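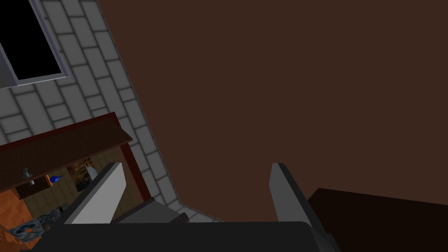
Soporte Narar – Incidencias de óptica y accesorios
Asunto: el punto rojo pierde el cero al desmontar la funda
Producto: visor Illow, montura Wakberg baja
Estado: cerrado
Abierto por: Abdelkrim Shawky
Fecha: 19 de mayo de 2021

Mensaje del cliente
Compré el visor en noviembre y lo puse a cero a 25 metros sin problemas. Desde hace dos salidas al campo de tiro los impactos se van bajos y a la izquierda. Llevo alrededor de 1000 disparos con él. La pila es nueva y el punto se ve nítido. Uso una funda Sandhu con tapa para óptica y he notado que roza al meter la pistola.

Respuesta de soporte
Antes de nada, descargue el arma y compruebe la recámara. Después:
– Retire el visor y limpie los restos de fijador de roscas.
– Mire si los tornillos tienen marcas de giro o la cabeza dañada.
– Revise si hay juego entre la montura y la corredera con el visor ya quitado.
– Díganos qué longitud de tornillo lleva puesta. En la caja vienen dos juegos.

Mensaje del cliente
La montura está firme. El tornillo derecho salió casi con los dedos. Tenía puestos los largos, y uno está aplastado en la punta. No encuentro fijador en ninguno de los dos.

Respuesta de soporte
Los largos son para la placa alta. Con la montura baja hacen tope en el fondo antes de apretar el visor, aunque la llave dé sensación de par correcto. Monte los cortos con una gota de fijador azul, apriete alternando un lado y otro y deje curar toda la noche. Marque las cabezas con rotulador para ver si se mueven. Sobre la funda, afloje el tornillo de retención media vuelta y pruebe otra vez con el arma descargada.

Mensaje del cliente
Hecho. Puse los cortos y volví a centrar. Ayer tiré 70 cartuchos y el grupo no se ha movido, las marcas siguen alineadas. La funda ya no roza, pero la tapa queda un poco floja. Lo consultaré con Sandhu.

Nota interna
Tornillos largos con montura baja. Se envía juego corto de repuesto sin cargo. Pendiente pedir que la hoja de montaje indique la longitud junto a cada placa.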